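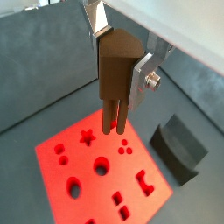
We've had the Trorkitz shape board since August and I've been meaning to write this up for ages, so here goes! I bought it for my nephew, who had got bored with the usual circle-square-triangle puzzles and was putting them away for me like a tiny shop assistant. The board is foam, a really bright red-orange, and I do mean bright - I can find it from the other side of the house without my glasses. There's a star-shaped cut-out and a little group of three round holes (his favourite bit, he pokes his fingers in them), but the piece that sold it to me was the chunky brown figure with the blocky head and two round-ended legs. He's called him Mr Nieto after our old postman and he now comes to breakfast.

I like that the shapes sit down into the foam, so you get a proper target to aim for. It's quiet too, which my friend Palesa Kekana pointed out when she came to stay and slept through a six o'clock puzzle session. She bought one the same week.

Grumbles? The foam marks if you press a fingernail in, and ours has a few dents already. It also picks up every crumb and dog hair going, though a damp cloth sorts that out. I'd have loved a bag or a lid for the pieces as well, ours live in an old ice cream tub and Mr Nieto only just fits.

I paid 20 pounds and I think that's fair, maybe a smidge high for foam. I'd still buy it again, and I've got my eye on the bigger one for Christmas if they ever get it back in stock.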